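# Wall fixings and hanging hardware – September

Carrying on from the Flitden sheet. Question is still whether two-point hanging is worth the extra setting-out time for light framed pieces on plastered walls.
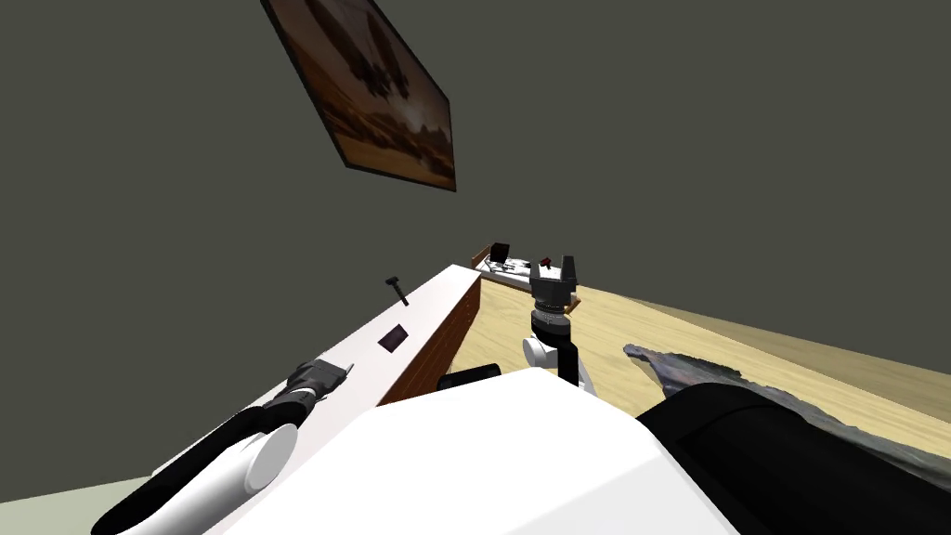 Test wall is the old partition at Otville, gypsum skim over block. Drilled 4 holes at 6 mm, depth 35 mm, plugged with the brown plugs from stock. Skim is thicker at the left end than the drawing says. The first plug spun when the screw was two-thirds home, so that hole is filled and abandoned. New hole 40 mm to the right, no trouble.

Cord method, single hook: frame blank loaded to 2 kg, cord slack set at 30 mm. Door slammed 25 times by hand, level read after every fifth slam. Drift was always towards the hinge side. Readings are on the loose sheet clipped inside the back cover; copy them in before it goes missing.

Same again with felt pads on the lower corners. Less drift. The pads had dust on them from the drilling, so I would not lean on this result until it is repeated with clean ones.

Two-hook method: hooks at 200 mm centres, D-rings on the back rail, no cord. No movement I could read on the level. Setting out took far longer, mostly because the D-rings were not fitted at equal heights. Packed one with card to bring the top rail true. A jig would sort this out. Elżbieta Nowakowski has a drilling template from the Sumampouw job and will look for it.

Notes on cord: the braided nylon creeps. Left loaded overnight, slack went from 30 to 34 mm. The coated wire did not creep measurably but it marks the hook, and the crimp has to be done twice to hold. Knots in the wire are no use at all.

Adhesive strips (Cultent sample pack) – not tested yet. The leaflet wants a painted surface wiped down and left an hour, and the test wall is bare skim. Needs a coat of emulsion at the right-hand end first. Use the trade white, two coats, and leave it a week.

To do:

- repeat cord test with clean pads
- 4 kg load, both methods
- check the level against the other one, it reads differently when turned end for end
- order 6 mm masonry bits, down to the last good one
- ask Elżbieta about block density at Otville, the drawing only gives thickness

Stopped 16:40. Wall left loaded with the two-hook frame, do not move it.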